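Lostach shared house, waste and tidying strand
Progress report for August

We said in the last report that the weekly clear-up would be routine by now. It is not there yet. The sessions take place, but the main room still collects packaging faster than the house gets rid of it, and I would be wary of anyone who tells you the problem is solved.

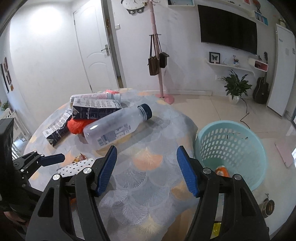
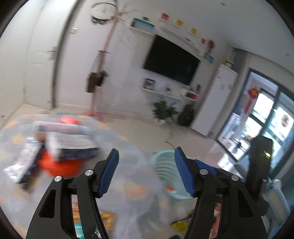
Main room, Lostach: packaging awaiting sorting during the August clear-up.

Drinks containers and snack wrappers remain the bulk of it. The Potetura sorting guide asks for bottles and cartons to be kept apart, and residents tell us they follow it. I have my doubts – the bags we checked on Thursday were mixed, and 2 had to be emptied out and done again.

Spending to date is 800 against the 900 agreed, mostly on collections by Bruduvik. Their invoices do not show weights, so I cannot say what we are getting for the money. We have asked twice.

The Ndung'u house reports better results using the same guide. We have not seen their figures and would like to before copying their rota.

Next period: 4 more sessions, a weight on every invoice, and no new containers bought until the existing ones are used properly.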